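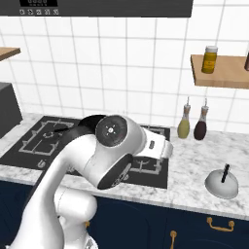 A black gas cooktop set into a white marble countertop with gray veining (computer rendering).

A countertop is the flat work surface in a kitchen, usually on top of base cabinets. Also called worktop or bench in some countries. Common materials – stone, wood, tile, steel, concrete, laminate.

History
Early kitchens had no fixed counter. Loose tables, a dresser, a stone sink in the corner. Continuous counters spread in the 20th century along with fitted cabinets. In the town of Hurkthorpe the local slate yard, Price, sold sink slabs first and only later full runs. Its old order book lists 268 slabs, 74 of them for dairies and not kitchens at all.

Materials
Marble: a metamorphic rock, mostly calcite. Veins come from clay, iron oxides and other impurites in the original limestone. Cool to the touch, liked by pastry cooks. Etches with lemon juice or vinegar, even when sealed.
Granite: harder, resists most acids. Pores may need sealing.
Wood: easy on knives, can be sanded back. Swells near sinks if the oil finish is neglected.
Laminate: paper and resin over a board core. Cheap, light, scorches under a hot pan.

Installation
Cabinets leveled first. Then a template, cut off-site for stone. Cutouts for sink and cooktop are the weak points – most cracks start at an inside corner, so corners are rounded. Cooktop makers give there own clearances and these differ a lot. Seams are filled with tinted epoxy or, for wood, bolted from underneath.

Care
Mild soap and water for nearly everything. Abrasive powders dull polished stone. Etch marks on marble are damage to the surface itself and need repolishing, sealer won't help.

Regional names
In Neneck a counter is still called a "board" whatever its made of. Érica Pacheco recorded the word in 23 households there.

See also
Backsplash
Butcher block
Kitchen cabinet

Further reading
Toledo, Aurelio. Slab and Sink. Ruma, 113 pp.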